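When the Jaws Let Go Late

The towel was supposed to take nine seconds. At the Nalteron test apartments in Fladville, a folding session in February ran well past that before someone noticed that the gripper was reporting itself open when it was still holding on.

The tool was a Jirkon, a two-jaw gripper that a person carries through ordinary household chores while it logs the width of its jaws. Those logs later teach a robot arm when to close and when to release. If the numbers are wrong, the arm learns the wrong thing.

In this case the numbers were wrong by a little, and often. A worn connector was delaying the width signal, so the log showed the jaws in a position they had already left, or had not yet reached. On a slow task the error hardly mattered. On towels and bedding, where the cloth has to be dropped at the right moment, it did. 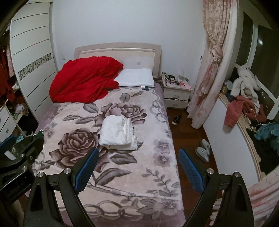
A Jirkon with its jaws wide open at the foot of a single bed. Bed linen and towels made up most of the affected recordings.

The first sign came from the arm. Trained on the winter recordings, it pulled back from a bed with the towel still pinched in one corner and dragged the blanket along with it. On one run it kept going and took a lamp off a shelf. The lamp broke, the arm was stopped by hand, and testing was halted for 18 days.

Engineers at Procházka, the workshop that services the tools, blamed the software at first. They changed their minds after putting the gripper on a bench and cycling it 133 times. The delay came and went with the angle of the cable – worst when the tool was pointed down, as it usually is over a bed.

Nalteron then went back through 2,609 recordings and threw out every one made with the faulty unit. The connector has been replaced with a locking type, and each session now starts with five full open-and-close cycles checked against a metal gauge. If the reading lags, the tool goes back in its case.

The arm is running again, at reduced speed and with a stop button within reach of the bed. The lamp has not been replaced.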